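Brynhildur Lykkegaard
6 September 2025

1/ Equipment budget for the tabletop handling cell closes in March. Posting my working notes as a thread, mostly so I can find them again. Small shop, one arm, mixed household items, no machine builder on staff.

2/ Start with the consumables line. Most first budgets I get to read have the arm, the gripper, the controller and a lump called "misc." Finger pads end up in misc. They should have their own line, with a part number and a replacement interval, even if the interval is a guess in year one.

3/ Current quotes, per set of textured pads: Gilik 40, Clalik a little under that with a minimum order of 9 sets. Clalik is cheaper on paper. We have never used 9 sets of one pattern before changing the pattern, so I am pricing Gilik.

4/ Pad pattern matters more than the gripper brochure suggests. Bottles and tumblers are the awkward class for us: rounded body, hard metal rim, and they get picked up at whatever angle they were left at. Flat pads are fine on boxes. For the rest I am specifying a fine dotted face with teeth along one edge.

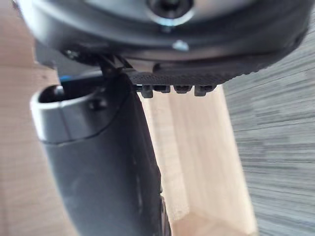 5/ Payload. Take the heaviest item you handle, filled, then add the gripper, the bracket, the wrist camera and the cable. Vendors quote payload at the flange. Everything you bolt on comes out of that number before you have lifted anything. Our allowance for the item itself is 400 g and I would not sign for less.

6/ A tilted grasp eats margin too. Holding a long container near the mouth puts the weight well away from the fingers, so the wrist torque limit shows up before the payload limit. Ask for the torque figure in writing. Two of three vendors had to go and look for it.

7/ Grip force: ask for the minimum as well as the maximum. Everyone prints the maximum. Thin-walled cups care about the other end of the range.

8/ Bredell sent a bundle price of 3106 for gripper, bracket and mounting hardware. Poul Holst asked them to split it and the bracket was the surprise. We can have the bracket cut locally. The gripper stays on the quote, the bracket comes off.

9/ If you do split a bundle, check who owns the warranty at the joint. Bredell covers the gripper up to the mounting face and nothing past it. Acceptable to us. It would not be for a shop without somebody who can measure a bolt circle.

10/ Wrist camera: buy a spare on day one. Same model, same firmware, in a drawer. Recalibrating for a different model costs more in hours than the spare does in money. Also a spare cable, longer than you think, with strain relief.

11/ Exposure is a budget item. Dark gripper, dark bottle, pale table is a hard combination for a cheap sensor. Either pay for a better one or pay for lighting. Lighting is cheaper and we can move it to the next cell. It goes under facilities, so talk to facilities early.

12/ Reply to Salvador Tavares, who asked about leasing: looked at it. The Munasinghe lease excludes wear parts and end tooling, so pads, fingers and bracket are ours either way. Once those are out, the monthly figure covers less than it seems to. Buying the arm outright, reviewing in year three.

13/ Open items: torque figure from the last vendor, local bracket quote, pad interval after the first batch of cylinders. Kári Thorlacius has the spreadsheet. Column F is still in the wrong currency, do not copy from it.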